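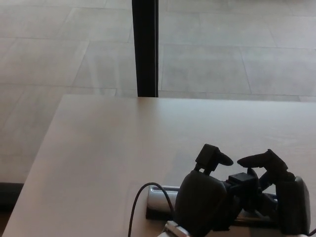 Pouran Vahidi does not believe the flat fee at the Brultbridge repair centre will stay flat, and told the public meeting so before the man from Tavotis had got to his second slide. She wanted to know what happens when a kettle needs a part that costs more than the fee. The reply was that this would be "looked at case by case".

Tavotis wants to take over the old Seneo showroom on Ostapchuk Road and mend small household goods there for a set price. The council has agreed to let the building to the firm for 2 years at a reduced rent. In return Tavotis says it will handle 2,088 repairs in the first year and keep most of those items out of the tip.

It is a large promise. The firm's last centre, which opened in November, was meant to reach 900 repairs by the end of March. Tavotis says it has reached 924, but when pressed it agreed that the figure includes items looked over and handed back unmended. It would not say how many of those there were.

Nor does the lease set any penalty if the target is missed. A council officer said the firm had "every reason" to meet it, and moved on to parking.

The papers, dated March 31, 2026, are on the council's website, though the page giving the rent has been left out. We have asked for it. Comments can be sent in until the lease is signed, and the council has yet to give a date for that.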